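September 20, 2022

Bad day with the grippers, and I want to write it down before I forget the order of things.

We started the pair recordings in the office, one gripper in each hand. The first takes were fine. After lunch Zofia looked at the data and saw that the left hand had jumped in take 252. In the file it flies sideways for a moment and then comes back to its place. I was the one holding it, and I am sure I did not move like that. I thought first about my wrist, because the strap was tight and I was tired. But Zofia found the same jump in 17 takes, and in four of them it was Yeison who was holding.

So we stopped. Yeison wanted to continue and repair the numbers later. I said no, and maybe I said it too strongly. I will apologize to him tomorrow. 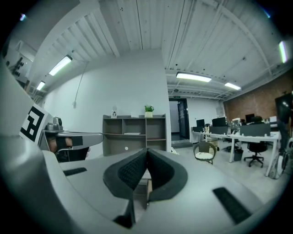
Zofia thinks the trouble is in how the right camera reads the marker card on the left gripper. When the card is tilted too much, or goes near the border of the view, the program guesses, and it guesses badly. Before, it refused to guess and left a hole in the data, and a hole is easy to find. Leszek says this changed with the update in March. If he is right, then we have 2676 old takes to check, and I don't like to think about it.

The part that worries me more is the arm at Canpolat. They are training it with our files. A jump of the hand in a file is only an ugly line on a graph, but a real arm could try to follow it, with people standing near. I wrote to Ita Hanrahan at four o'clock and asked her to keep it switched off until we know more. She answered in a few minutes – only "OK, it is off" – and I could breathe again.

In the evening Oliwia wrote a small test which marks every take where the hand moves faster than a person can. It is still running. I left my notebook next to the keyboard, and the tea also.

Tomorrow: new card holder, less tilt, and talk to Yeison first.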